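Silten two-arm bench cell, reviewed after 13 weeks
24 January 2024

We bought the Silten bench cell in October to replace a single Iwasaki arm that had become hard to get parts for. It comes as two small arms, a pair of parallel grippers, a controller and a box of bolts. You supply the table. Ours is plain white with a matte top, and I would recommend the same, as a glossy one gave the overhead camera trouble.

Setting up took two of us 4 hours. The base plates went down without fuss, but the calibration routine wants both arms powered and warm before it starts, and the manual leaves that until page 21. Read it first.

For testing we use a pen-and-cup job. Each arm has to pick up a pen or marker and drop it in a paper cup. It sounds trivial, but a paper cup tips over if the gripper is a few millimetres out, so it shows up a bad calibration faster than the supplied test block does.
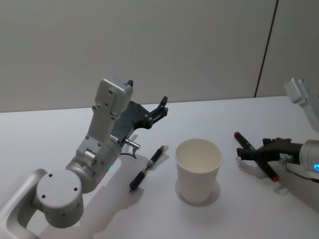
Cables are the weak point. The ones supplied are thin and a bit long, and if you leave a loop hanging near the wrist it will catch sooner or later. We bought a bag of 100 Liston clips and now check the runs every morning before switching on.

The fingertips are black pads held by two screws. Ours had worn smooth by the sixth week and round barrels began to slip. Silten's own spares are dear. The Erent pads fit just as well – you do need to redo the closing distance afterwards, or the jaws press too hard.

Joint screws want checking monthly. One had worked loose on our left arm, and a small knock at the elbow was the only sign of it.

Good value if you have somebody willing to look after it. I'd like better cables and a shorter manual.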